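Week three of having the two arms in the lockout room at Brallano and I finally have time to write some of this down. Long thread, I'm excited, bear with me!

For anybody outside maintenance: before you work on a machine you cut the power, put your own padlock on it and keep the key. At our Prondport plant that means a LOT of padlocks. After the January shutdown we had almost 1,000 come back in one big heap.

Sorting that heap used to be the job you got when you were new, or when you'd annoyed the shift lead. Match key to lock, check the shackle, check the label, put it with its own kind. I've done whole Fridays of it. My thumbs remember. 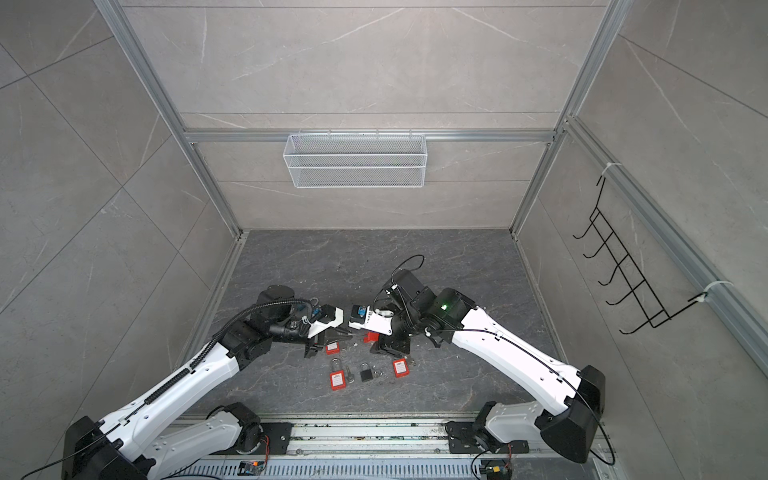
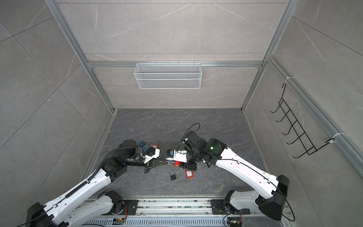
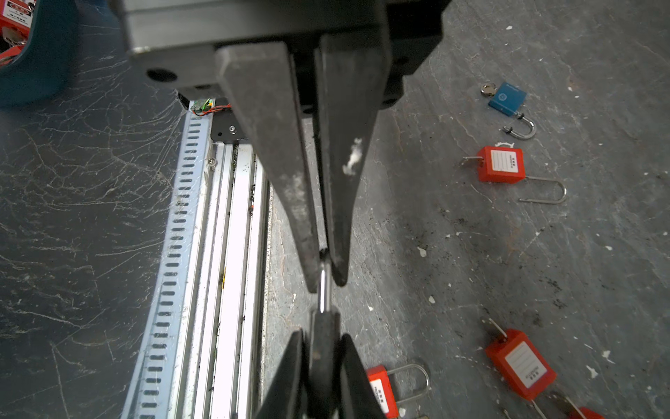 So what changes for us? Mostly the mornings. Our crew on days is 6 people, and one of us was always stuck at the sorting bench until first break. Now that person is out on the floor with everybody else, and the new hires get to see real isolations in their first week. The mix is still the hard part, red and blue and black locks all lying around together with keys in between, and I love that we're letting the arms learn on our real mess instead of a neat little row.

We named the pair Ellon, by the way. One name for both arms. There was a vote and my suggestion lost.

They are slow! I can still beat them by a mile on a good day. But I don't want to do it for eight hours and I'm very happy to lose that contest next year.

The part I was nervous about: who signs off. A person does, and that stays. Every lock gets looked at by one of us before it goes back on the board, and we wrote that into the procedure before anything was switched on. Good call by the safety crew.

Also nobody's hours got cut. People asked me that first, and fair enough, I'd ask it too. Two of us are getting trained to run the cell and I'm one of them (yes, I volunteered before the sentence was finished).

Next up is the Boonyarit building, where they have 80 lock boxes and a sorting bench even sadder than ours was. If you work over there, come by at 2 any afternoon and I'll show you around!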